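## Club de robótica: la tarde del papel

En junio seguimos con el proyecto de doblado. En el club Fonseca somos 14 y nos repartimos en dos mesas. La mía lleva la pinza; la otra, el código que graba y reproduce los movimientos.

El ejercicio parece fácil en el reglamento de la copa Skuvar: coger una hoja, doblarla y dejarla donde toca en 60 segundos. Con cartulina lo teníamos resuelto desde abril. Con papel más fino hubo que volver a empezar. Los dedos empujan la hoja en lugar de cogerla, y si bajan demasiado rozan lo que hay debajo.

Llevamos 373 intentos apuntados en la libreta, casi 60 de ellos de este mes. Lo que más ha ayudado es entrar despacio por el borde y cerrar la pinza más tarde. También cambiamos el orden: primero colocar la muñeca, después bajar.

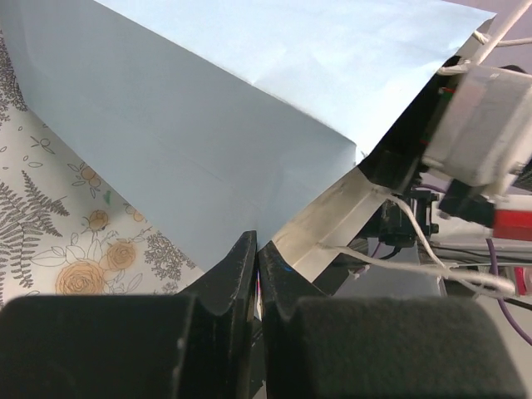 Prirell comentó en la entrada anterior que ellos dejaron de corregir la altura a mano y ahora la miden antes de cada serie, con la pinza cerrada, y que así pierden menos hojas. Lo probaremos. Nosotros solo la medimos al llegar, y después de una hora de pruebas ya no me fío del valor.

Queda pendiente el segundo pliegue y repasar los tornillos de la base. El código está en la carpeta Sterside, versión 17. La 16 no la uséis, que tiene los límites de la muñeca mal puestos.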